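Cleaning and Storing an Old Desktop Computer
Workshop Tips, page 14
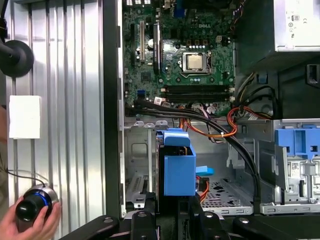

Piyumi Seneviratne wrote in to say that she had always used the vacuum cleaner with the brush nozzle on her old desktop and wanted to know whether she should stop. Yes, she should. A household vacuum builds up static at the nozzle, and the brush can catch on small parts. It is fine for the floor and the bench when you are done, and for the outside of the case, but keep it away from the boards.

What follows is the way we do it at the Burdale bench. It takes one evening, less if the machine has been kept off the floor.

Before you start

Shut the computer down from the menu and switch it off at the back if it has a switch there. Pull the power cord, then press the power button and hold it for ten seconds. Take off the monitor cable, keyboard, mouse and anything else plugged in. If you are not sure which cable goes where, put a bit of masking tape on each one and write on it.

Work outside or in a garage with the door open. The dust in a computer that has sat under a desk is very fine and you do not want it in the kitchen. Wear a paper dust mask. A bare wood or laminate table is good. Carpet is not, and neither is a wool sweater.

Touch bare metal on the case before you reach inside, and touch it again every few minutes. A wrist strap is better and costs little.

What you need

A soft natural-bristle paintbrush, one inch wide, that has never been in paint.
Two cans of compressed air, or a small electric duster.
Cotton swabs and a few lint-free cloths.
Isopropyl alcohol, 90 percent or stronger. The 70 percent kind has more water in it and is slow to dry.
A screwdriver that fits your case screws.
A muffin tin or egg carton for the screws.

Getting the dust out

Start at the top and work down. Hold the can upright and use short bursts. A can that is tipped over spits out cold liquid, and that can harm parts. Keep the straw four or five inches away.

Hold each fan still with a finger or a pencil before you blow air at it. A fan that is spun hard by the air can wear its bearing. Brush the blades one at a time and go around the hub. If the dust is greasy, which happens a lot with computers kept near a kitchen, dampen a swab with alcohol and wipe each blade.

Heat sinks pack up with lint between the fins, usually on the side facing the fan. Brush along the fins, never across them. Thick felt can be lifted out with plastic tweezers.

The power supply is cleaned from the outside only. Blow through the vents in short bursts and leave the cover on. It can hold a charge long after the cord is out.

Empty slots collect dust too. One or two bursts down the length of the slot will do. Do not push a swab into a slot, as the cotton snags on the contacts and stays there.

Taking memory out and putting it back

If a memory module is coming out, press the latches outward and it will lift. Hold it by the short edges. The gold contacts can be wiped with a lint-free cloth and a little alcohol. We used to suggest a pencil eraser for this and no longer do, as it leaves crumbs and wears the plating.

When it goes back, line up the notch first and press evenly until the latches close. It takes more force than most people expect, but if the notch is on the wrong side no amount of force is right.

Store loose modules in an antistatic bag, one to a bag. Kitchen foil and sandwich bags are not a substitute.

New thermal paste

This only needs doing if you have lifted the heat sink off the processor. Once the two have come apart the old paste has to be replaced. Wipe both surfaces with alcohol and a cloth until the cloth comes away clean, and let them dry. Put a dab of new paste the size of a small pea in the middle of the processor and set the heat sink straight down on it. Do not spread it with a finger. Tighten the screws a little at a time in a cross pattern.

Brakico paste in the small tube is what we keep on the bench. Once opened, stand the tube cap down in a jar and it will keep until the following May or longer.

Screws and side panels

Case screws come in two threads, coarse and fine, and they look alike. Turn each one backward until you feel it click into the thread, then forward. If it goes tight in the first turn, it is the wrong one. Take it out and try the other kind.

Wash a metal side panel with dish soap and warm water if it has nothing attached to it, and dry it the same day. Sticker residue comes off with cooking oil left on for ten minutes, then soap. Alcohol will dull some painted panels – try a spot on the inside first.

Putting it away

A computer going into storage should have its coin battery removed if it will sit for more than a year. Old ones can leak. Write the battery type on a piece of tape and stick it inside the case.

Put the panel back on, wrap the tower in an old cotton sheet and stand it on a shelf, off concrete. A basement is too damp in most houses. The Tapley shelf boxes, part number 3481, fit a mid-size tower with room for the cables. Do not seal it in a plastic trash bag, as any damp inside has nowhere to go.

If there is a hard drive in it, copy off what you want first. Then either leave the drive in place or take it out and keep it in a padded box indoors. Label it with what is on it, and not only the make.

Readers' notes

Rosalind Dunleavy uses a makeup brush for the corners and says the cheap ones shed, so pull at the bristles first.

A reader asked if the Zuma electric duster can replace canned air. It can. Keep it on the low setting near loose cables and empty the filter after each use.

Next page: oiling hinges and drawer runners.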